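Light and Surfaces: Why Some Things Look Brighter Than Others
Rakadport Children's Science Library
Updated 2025-12-06

Light travels in straight lines until it meets something. When it reaches an object, part of the light is taken in and part of it bounces away. Scientists call the bouncing "reflection." We see an object when light reflected from it enters our eyes.

Different colors reflect different amounts of light. White paint sends back most of the light that reaches it. Black cloth takes in most of the light and sends back very little. Gray falls between the two.

The light that is taken in does not disappear. It turns into heat. This is why a dark sidewalk can feel hot on a sunny afternoon in May, while a pale one beside it feels cooler.

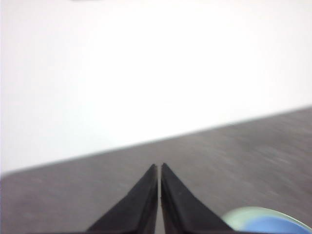 A bright white wall behind a gray tabletop.

Texture also matters. A mirror is very smooth, so light leaves it in a neat, orderly way and we can see a clear picture in it. Paper and plaster look smooth, but under a strong magnifying glass they are full of tiny bumps. Light striking the bumps scatters in many directions. This is called diffuse reflection. It allows everyone in a classroom to read the same page from different seats.

Builders use these facts when they plan a room. At the Sumcombe reading room, the ceiling is painted white so that daylight from the windows spreads to the desks farthest away. The ceiling paint reflects 80 percent of the light that reaches it. The old brown ceiling reflected only 7 percent, and lamps were needed even at noon.

Try it yourself
You will need a flashlight, a sheet of white paper and a sheet of black paper. Ask an adult before you darken the room.
Hold the white paper upright and shine the flashlight on it from the side. Look at the wall facing the paper. Now change to the black paper and look again. Which sheet makes the wall brighter?

Words to know
Reflection: the bouncing of light from a surface.
Absorb: to take in.
Diffuse: spread out in many directions.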